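Zorum Planner, one month in

Saengthong sells this simulator as a way to test a two-arm robot before you budget for the real one. Our trial had 13 seats, and I went in doubtful. Nattawut Jaidee ran the door job in the sample house.
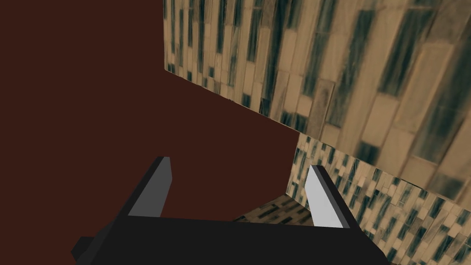
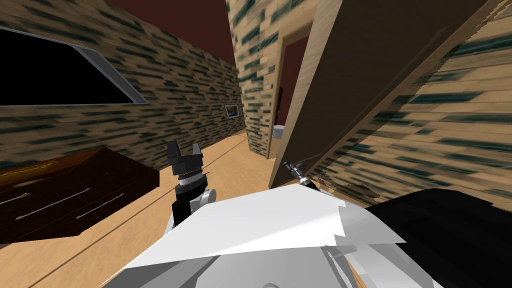
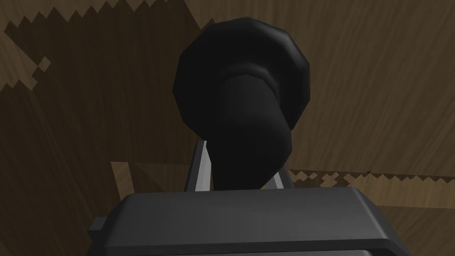
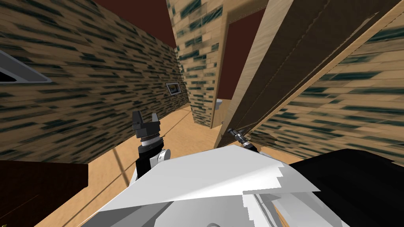
The wall tiles smear and the shadows come out in blocks, which I could forgive at a lower price. My bigger gripe is the cost report. It priced our Teltmont install at 196 hours of labor and wouldn't show where the number came from. Change the gripper and the total stays put. Support took 21 days to answer, then sent a brochure.

Nirkside quoted us around 50 hours for the same install, itemized. I'd use Zorum to check reach near doors and furniture. I would not take its totals into a budget meeting. Two stars, and we let the trial lapse in January.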